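Nolent: notes on plain white walls

README and data card for the wall table, second release, Wed 14 August
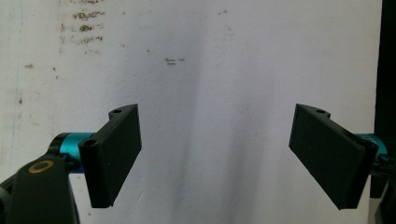
Chia-jung Yu wrote after the first release to ask why anyone would want a table of white walls when they are all the same white, and then, two messages later, sent in the notes for her own hallway, where she had found four different whites between the front door and the bathroom. She also wanted to know why we had no column for the ceiling. We do now! It is called meets_ceiling and it was the best suggestion of the summer.

What it is

Nolent is a table of written notes about plain white interior walls. One row is one stretch of wall, corner to corner or corner to door frame, looked at by a person and written up on the same short form. There are 1,237 rows from 38 buildings. Most are ordinary homes, with a few offices, two schools, a dentist's and the whole of the old Volberg weaving shed, which has more white wall in it than anywhere I have ever stood and took three of us an entire weekend.

I love this stuff and I make no secret of it. A white wall at nine in the morning and the same wall at four in the afternoon are two different colours, and if you have ever touched up a scuff from the tin you saved and found a shiny patch the size of a dinner plate looking back at you, you already know there is plenty to write down.

What's in the folder

walls.csv is the main table, one row per stretch of wall.
visits.csv has the repeat visits. Of the walls in the main table, 497 have been looked at more than once.
paints.csv lists the paint names as people gave them to us, spelling and all.
form.txt is the blank form. Print it, it fits on one side.
words.txt is the word list (please read this before you write anything!).
changes.txt is what it sounds like.

The columns in walls.csv

wall_id: a letter for the building and a running number. Numbers are never reused, so there are gaps where rows were withdrawn.

faces: the compass direction the wall looks towards. The surface, mind, not the window opposite. We got this backwards for the whole of the first building and had to go round again with a compass and red faces.

light: daylight, lamp, or both. If both, say which one you think is winning.

surface: one of smooth, slightly rolled, heavily rolled, brushed, papered and painted, textured, bare plaster painted. "Rolled" means you can make out the orange-peel stipple a roller leaves. If you have to put your cheek against the wall and look along it, that counts as slightly.

sheen: flat, low, middling, shiny. We don't use the words on the tin because every maker means something else by eggshell.

white: warm, cool, neither, can't say. "Can't say" is a proper answer and I wish more people used it.

paint_name: if known. Filled in for 747 rows, blank for the others. A blank means that we asked and got a shrug.

last_painted: year if known, otherwise a guess with a question mark after it. Keep the question mark. Please don't strip it out when you tidy.

marks: free text. Scuffs, nail holes, filler showing through, hand marks by the light switch, the ghost of a picture frame.

meets_ceiling: new. Crisp line, wobbly line, coving, shadow gap, same paint carried over.

meets_floor: skirting, tile, bare edge, hidden by furniture.

notes: anything else. Some of the best writing in the project is in here, and one contributor in Lui has given a full paragraph each to eleven walls of the same flat.

How a wall gets written up

Stand two good paces back, or as far as the room lets you. Look for a full minute before writing. I know how that sounds, but the first thing that goes on paper is nearly always "white, plain" and the interesting things turn up in the second half of the minute.

Then walk up and look along it from one side. A low lamp held near the surface will bring out every trowel ridge and every roller lap you never knew you had (do this in your own home at your own risk, I repainted my landing afterwards). Write down the surface and sheen at this point and not before.

For warm or cool, hold a sheet of ordinary printer paper against the wall at arm's length. Compare, decide within a few seconds, write it down and don't go back to it. The longer you stare the more your eye evens the two out, and you'll end up at "neither" for every wall in the building. Printer paper is itself rather blue, so nearly everything looks a bit warm beside it. We know. As long as we all use the same sort of sheet the rows can be compared with each other, and the sheet we use comes from a Jakeo pad, one per contributor, posted out with the form.

Touch it only if you've been told you may. Flat whites pick up fingers horribly.

Repeat visits

These are my favourite part. visits.csv has the same columns as the main table plus hour and weather, and a good many of the walls change their answer in the white column between visits. North-facing rooms drift towards cool on overcast mornings, which any decorator could have told us, but there's also a cluster of walls that go warm when somebody leaves a wooden door open beside them, or when the carpet is red, or when a neighbour's brick extension catches the afternoon sun and throws it in. Row V-112 was down as "cool" and "flat" in the morning, then "warm" and "middling" after lunch. Same person, same spot on the floor. I haven't corrected it and I'm not going to.

If you use only one visit per wall, use the earliest. If you average them, tell your readers you did.

Things to be careful about

The homes belong to people we know, or people they know. It isn't a fair sample of anybody's housing. Rented flats are heavily represented, with the cheap bright matt that landlords buy in big tubs, and there's hardly anything in it from before the last big wave of refurbishment in the district. Farmhouses: one.

Sheen is the shakiest column. Two people standing at the same wall agreed on flat or shiny nearly every time and on low or middling hardly ever. You could sensibly fold those two together, and I often do.

Paint names are what the householder remembered. Several are plainly wrong, and one is the name of a biscuit. We have left them.

White is only white by the householder's say-so. We took "it's white" at face value, so there are creams in here, and at least one wall in Volberg that I would call the palest green if I were left alone with it. The rule for entry is that someone who lives or works there calls it white and that there is no pattern on it. Shelves, radiators, switches and hooks are fine. Murals are out, even lovely ones.

The marks column is long in some buildings and almost empty in others, and that says more about who was holding the pencil than about the walls.

What people have done with it

A student in Lui used the marks column to work out how high up a hallway the scuffs stop, for a talk on where to change from a wipeable paint to a flat one. Somebody else pulled out every meets_ceiling entry reading "wobbly" and has been trying out ways of cutting in without tape. I've used it, less grandly, to choose the white for my kitchen. I narrowed it to two and then bought a third.

Would love to see: anything on filler. There are so many notes about filler flashing through the topcoat, and so few about what was put over it first. If you know how your holes were primed, please write it in.

What changed in this release

Added meets_ceiling and went back to fill it in wherever we could get through the door again. Most of that was done in July.
Split "rolled" into slightly and heavily.
Fixed faces for building A (see above, sorry).
Withdrew a bathroom that had been entered twice under two different doors.
Removed the householders' first names from notes. Two asked to be put back in, and are.

Sending in a wall

Fill in form.txt and post or email it, whichever you like. Handwriting is welcome. Do the whole room if you can bear to, because four walls with the same tin of paint on them and four different answers in the white column are worth more to us than four strangers. Leave the row number blank and we'll give you one.

If you disagree with an existing row and you've stood in front of that wall yourself, send a second visit and don't edit the first. If you haven't stood in front of it, ask the person who wrote it up. They will be delighted to talk about it, probably for longer than you've planned for.

Terms

Free to use, copy and rework, with a mention of Nolent and the release you took. Don't use the building letters to try to work out addresses. The blank form and the word list can be used for anything at all, walls or otherwise, and I'm told form.txt does quite well on fences.

Still to do

Corners. A corner currently belongs to whichever wall was written up first and that can't be right.
Insides of cupboards, yes or no?
Second visits for buildings F to K in winter light.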